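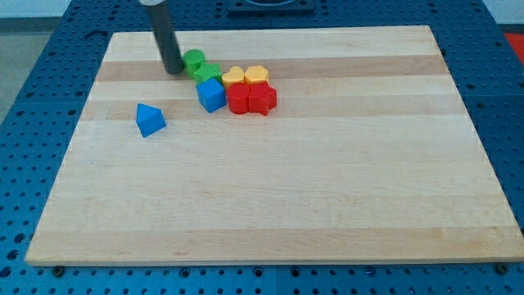
Why does my arm stop with a force fault every time it comes down near a group of blocks, but never when a block is sitting by itself?

Most likely the tip is landing on a neighbor, or wedging a neighbor sideways, and the controller reads that as a collision and stops like it's supposed to. Check your approach point and your tool length before you touch the force limit.

Home Forums Arms & Tooling New Posts Search Log In

Arm stops with force fault on crowded pushes

Firdevs Avcı

Longer version of my problem. I run a small tabletop arm with a plain round pusher on the end, no fingers. The job is pushing toy shape blocks into a group and then breaking the group up again, over and over. We do batches of 50 moves. It ran fine through most of April and then I started getting stops. In the last full batch I had 19 of them, all on the downward move, all when the target was touching another block. A block out on its own, I can hit all day long.

What I've done so far: restarted the controller (twice, I know), re-ran the table calibration, and cleaned the pusher. I also raised the force limit a little, and the arm shoved a block clean off onto the floor before it stopped, so I put the limit right back. I don't love how that felt. The log only says "contact force exceeded, Z axis" and gives me the position. Is there a setting I'm missing, or is something wearing out?

Thanakorn Inthanon

Good call putting the limit back. Please leave it there! That limit is what stops the arm when it's your knuckle in the way and you're fishing out a stuck block.

I had pretty much the same fault on ours and it took me a week, mostly because I trusted the calibration. Table calibration tells the arm where the table is. It doesn't tell it how long your pusher is. Somebody had swapped our pusher for a slightly longer one — same collar, same color — and the tool length in the software never got changed. On open board it didn't trip, the tip just leaned on the surface a bit harder than it should. Next to other blocks it caught an edge and over it went.

So power down, measure from the collar to the tip, and compare that with what's typed into the tool page. Then do one slow move down onto a sheet of paper, with your hand on the stop button and not on the paper. You want the paper to slide out with a little drag.

If the length is right, look at where the move starts. Ours aimed at the block's center plus a fixed offset, and in a tight bunch that offset is on top of the next block over. I changed it to come down in clear space and push in sideways. Since then I've logged 133 moves with one stop, and that one was me leaving a screwdriver on the board.

Last thing, pull up the positions from your 19 stops. If they're all at block height, you're landing on blocks. If they're at board height, it's the length.

Edin Angelovski

Could be a bad force sensor. Mine drifted after around 1000 hours and I had to zero it every morning. Try zeroing it with the arm up in the air and nothing touching. If that doesn't help I'd just replace it.

Firdevs Avcı

Zeroed it, no change. Pulled the positions like Thanakorn said and 17 of the 19 are at block height, so I guess I've been stomping on the neighbors this whole time. The tool length was off too, by a hair. I've fixed that and I'm rewriting the approach tonight — will post the next batch when it's done.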